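Nernby School Health Survey - data card

Version 2, released April 27, 2025

What this is

A table of answers from a paper survey of secondary school pupils about sleep, breakfast and energy drinks. The survey was run in Nernby and in the neighbouring district of Valier. There are 246 rows, one for each completed form. The work was paid for out of the Lo Presti fund, which had no say in the questions or in what we chose to release.

Version 2 replaces the first release. If you downloaded that one, please delete it. The column for bedtime had been read in with the wrong clock format, so anything after midnight came out as the middle of the day.

Files

answers.csv - one row per form
codebook.txt - column names, allowed values, wording of each question
form.pdf - the blank form as pupils saw it
changes.txt - what differs between the two versions
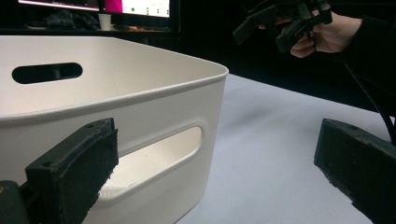

How the answers were collected

Forms were filled in during morning registration in November. Pupils were told they could leave any question blank or hand back an empty form. Empty forms were not entered. Teachers gave out the forms but did not read them, and each class put its own into an envelope that was sealed before it left the room.

Parents had a letter two weeks earlier with a slip to return if they did not want their child to take part. We did not record who was withdrawn, so a response rate can't be worked out from this file.

Every form was typed in twice, by different people. Where the two entries disagreed we went back to the paper. If the handwriting still couldn't be settled the value was set to missing.

Columns worth a note

sleep_hours is the pupil's own estimate for a school night. It does not always match the gap between bedtime and wake_time, and we have left it that way.

energy_drinks is the number of cans in the past seven days. The form didn't say what size of can. A few pupils wrote "lots" or similar, and those are coded 99. Take them out before you work out an average.

breakfast has 3 values: yes, no, sometimes. The first release had a fourth, "drink only", which has been merged into "sometimes" as it was hardly used.

area is either Nernby or Valier. School names have been removed. Year group is kept, but age in months is not. 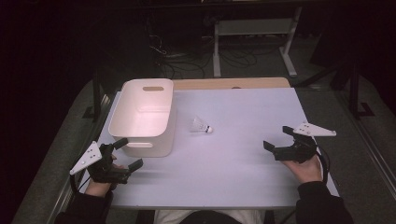
Missing values

Blank cells mean the question was left blank or could not be read. Bedtime has the most gaps, mainly on forms where the second page was skipped.

What it should not be used for

The schools were the ones that agreed to take part - they were not picked at random. Please don't use the file to rank the two areas, or to give a figure for young people in general. It has been used for teaching simple tables and charts, and it suits that well enough.

There are no names, addresses or dates of birth in the file. Please don't join it to other local data in a way that might point to a single pupil.

Opening the file

The table is plain comma-separated text in UTF-8. It opens in any spreadsheet program, though some will turn the bedtime column into a date unless you set it to text first. The checks we ran before release were done with Rundine, our own small script. It is not needed to read the data and is not included.

Known problems

One class in Valier was given an early draft of the form without the wake_time question. Those rows are marked draft_form = 1.

Corrections are welcome through the issues page. Please give the row number and the column.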